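Fikedden Shopping Centre: Young Visitors and Evening Conduct Programme
Progress report to the Grasell Fund, second period

Summary

The programme was set up after repeated disorder on Friday evenings near the food hall and the Bomavo cinema. Its purpose is to keep the centre open to teenagers while reducing the number of incidents that require security staff or the police. This report covers the period to the end of March.

Activity in the period

The revised conduct policy is now displayed at all public entrances. Visitors under 16 are asked to be with an adult after 7 pm on Fridays, and tenants have been given a single telephone line for reporting concerns. Two shops asked for a later start time. After discussion with the cinema operator, the original hour was kept.

Youth workers employed by Berge spoke with 2,538 young people during the period. Most conversations were short and concerned bus times, the new rule or somewhere to sit. Staff also handed out 400 printed cards giving details of evening activities elsewhere in the town. Roughly 200 young people attended the supervised sessions in the former furniture unit, where games and music have been offered.

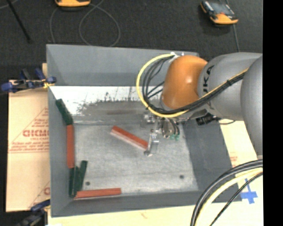 Robot arm reaching into a grey open-topped bin.

Attendance at the sessions has been uneven. It was strong in the first weeks and fell during the school holiday, when several regular groups stopped coming. The Tuesday session has been slower to establish itself and will be reviewed before the summer.

Matters outstanding

Training for door staff is behind schedule. Seven of those on the evening rota have yet to complete the course on speaking with young people, and dates have been requested from the provider. The lighting at the rear bus stop – raised in our previous report – remains with the landlord.

Spending is within the agreed budget, apart from a small overspend on printing. We ask the Fund to approve moving the unused travel allowance to cover this cost. Incident figures from the centre's security team will follow with the next report.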